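4.2 Recording a drawer task

1. Check that both status rings are green. Green means the arms have power. It does not mean they are calibrated, whatever the Kunport quick guide says.

2. Close both drawers and open the grippers. Set the loose items out in front of the cabinet.

3. Turn the cabinet a little between takes. Small turns only -- the lower handle gets hard to reach.
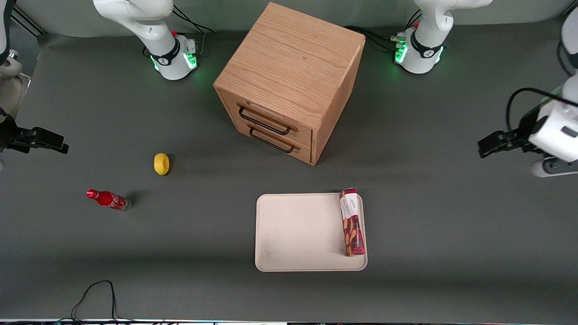 4. Record 30 takes, then stop and watch four of them right through. The sales sheet promises a working policy from 100. We have yet to see it.

Note: Do not delete fumbled takes. Mark them "F" and leave them in.

Caution: Keep loose cable out of the arms' reach. The software will not spot it.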